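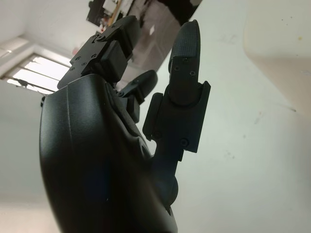 Informe de avance — proyecto Skirnia
Periodo: abril
Para: Roksolana Tymoshchuk, programa Harasym
De: Iestyn Howells, Namano
Fecha: 11 de mayo de 2026

Estimada Roksolana:

Te debía este informe a finales de abril, y por la fecha verás que la puntualidad sigue sin figurar entre los entregables.

Qué se ha hecho. Hemos grabado 100 demostraciones por teleoperación de la tarea acordada: coger un tapón de la bandeja, llevarlo hasta el frasco y enroscarlo. El operador lleva el guante, la mano lo imita con un retraso pequeño y todo queda registrado: posiciones articulares, corriente de los motores y vídeo de la cámara de muñeca. De las 100 hemos descartado 20. En la mayoría el tapón acabó en el suelo; en unas pocas el operador estornudó, y no nos pareció una habilidad que conviniera transmitir.

Además hicimos 10 demostraciones guiando los dedos a mano, con los motores en modo blando. Salen más limpias en el giro final, porque uno nota cuándo entra la rosca. También salen mucho más lentas, y los brazos de la persona que guía se meten en casi todas las tomas. De momento las reservamos para ajustar la última fase.

Qué no ha ido bien. La calibración del guante se desplaza a lo largo de la mañana. A primera hora el pulgar cierra donde debe; antes de comer cierra un poco más allá, y el operador corrige sin darse cuenta. El modelo aprende entonces a corregir un error que él no tiene. Ahora recalibramos cada 20 demostraciones, cosa que a todo el mundo le parece excesiva hasta que mira las gráficas.

La cámara de muñeca también nos ha dado trabajo. Con la mano vuelta hacia arriba, la ventana manda en la exposición y los dedos quedan casi en negro. Hemos fijado la exposición a mano y encargado un estor. El estor lleva más tiempo en trámite que la propia mano.

Pultlow nos mandó 2 juegos de yemas de repuesto. Uno está montado; el otro venía con los tornillos de otro modelo y ya lo hemos reclamado.

Gasto. Dentro de lo previsto, salvo los tapones. Pediremos pasar una cantidad pequeña de viajes a fungible, y te enviaré el formulario aparte en cuanto averigüe cuál de las versiones en circulación es la vigente.

Siguiente periodo. Entrenar la primera política con las 80 demostraciones válidas, probarla con frascos que no haya visto y repetir la grabación con un segundo operador, para saber si estamos enseñando la tarea o mis manías. Si quieres venir a probar el guante, avísame antes para reservarte un hueco de calibración.

Un saludo,
Iestyn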